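Control cabinet doors: a beginner's encyclopedia entry
From the Edstead shop-floor wiki, written and looked after by Siiri Jaunzems
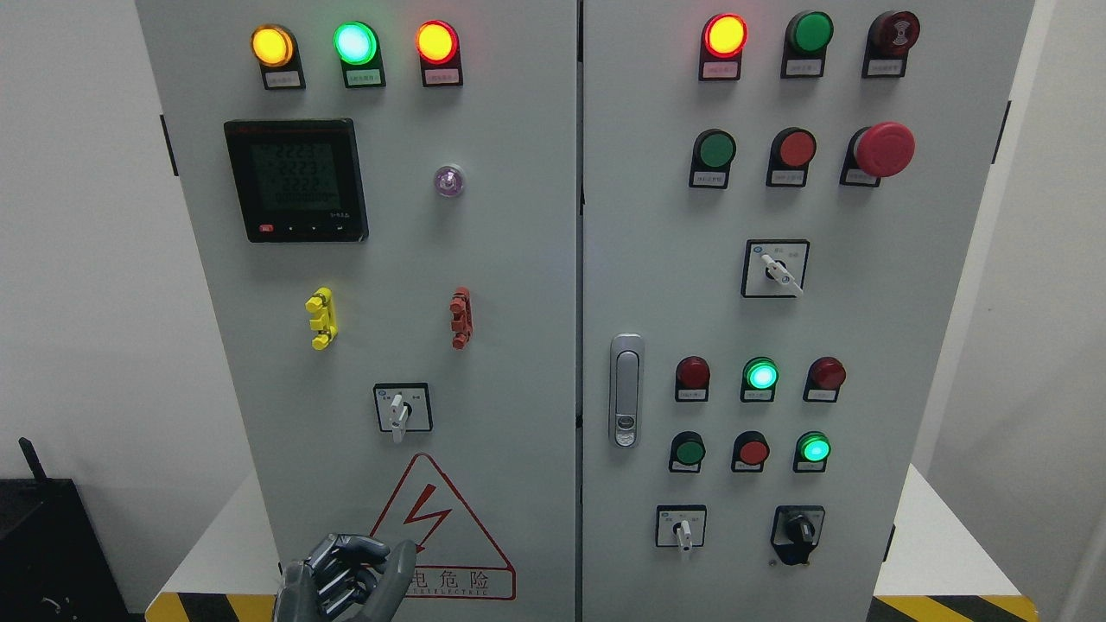
A control cabinet (also called a switchgear cabinet, an electrical enclosure, or just "the panel" if you work on my floor) is a metal cupboard full of electrical gear, and its door is where people and electricity get to talk to each other. I've been around these things long enough to have opinions, so please read this as an encyclopedia entry with a person inside it! Abdelkrim Bensaid checked the technical parts and took out two of my jokes.

Names
People use "cabinet," "panel," "board" and "cubicle" as if they were one word. Strictly, a panel is the flat face and the cabinet is the whole box. Old drawings from the Benetti line call them "desks," even the ones taller than I am, and I've given up fighting about it.

Pilot lamps
Pilot lamps are the little colored lights, and they're what everybody looks at first. The usual colors on a door are yellow, green and red, and this is where newcomers get into trouble, because they read them like a traffic light. Don't! On a lot of three-phase cabinets the yellow, green and red lamps simply mean that each of the three incoming phases is live, one color per phase. All three glowing together is the normal, happy state, and one dark lamp is the thing to worry about (a lost phase, or a dead bulb, and you have to find out which). On other cabinets red means running and green means stopped, and on others again it's the reverse. The label under the lamp settles it, and if you can't read the label you go and get the drawing.

Modern pilot lamps are nearly all LEDs. The older ones had small filament bulbs that ran hot and died on you at 4 in the afternoon, right before shift change.

The digital meter
A multifunction power meter cycles through voltage, current, power and energy on one small screen, and you step through the pages with the keys underneath. The digits often come up with no decimal point that you can make out from a few steps back, so a row like 2223 takes a bit of knowing. It could be 222.3 volts between one phase and neutral, or it could be something else entirely depending on the page and how the meter was set up. Check the unit before you write anything in the log. I once copied a whole column of readings off the wrong page – 49 of them – and Moataz Samir very kindly said nothing until I'd finished.

Rows that are close to each other mean the phases are well balanced. A row of zeros isn't a fault by itself. If nothing is drawing power, zero is the right answer.

Test terminals
Test terminal blocks let a technician inject a test signal or measure a circuit without pulling wires off the gear behind the door. They're ribbed plastic blocks, often color-coded, and the makers and the local standards don't all agree on what the colors mean. They matter most on current transformer circuits, where opening the wrong connection under load can produce a very nasty voltage. So leave them alone unless it's your job, please, even if the little links look loose.

Push buttons and selector switches
A push button gives a momentary command (close, trip, reset). A rotary selector stays where you put it, and the classic pairs are local/remote and auto/manual. If a machine refuses to start and everything looks fine, look at the selector. Ashraf Abdel Rahman spent 20 minutes on the phone with Sembiring about a "dead" pump last July, and the switch was on remote the whole time.

Labels
I love a well-labeled door. Every device should have its own plate, fixed close by and saying what the device does, with the same wording as the drawing. When we went through our own cabinets we found 153 plates that didn't match the paperwork, mostly old names left over from before a rewire. Youssra Badawi retyped the lot. Our plates come in whatever language the cabinet was ordered in, so we keep a translated list in a pocket inside each door – a printed one, since the tablet is never charged.

The warning sign
The triangle with the lightning bolt means there's a risk of electric shock. It goes on the door because the danger is behind the door. A closed door with dark lamps is not proof that anything is off, and the only proof is a proper isolation, lockout and test for dead, done by somebody trained to do it.

Cleaning
Dry cloth, no spray. Wipe around the buttons, not over them!

See also: Busbars; Current transformers; Lockout and tagout; Reading a single-line drawing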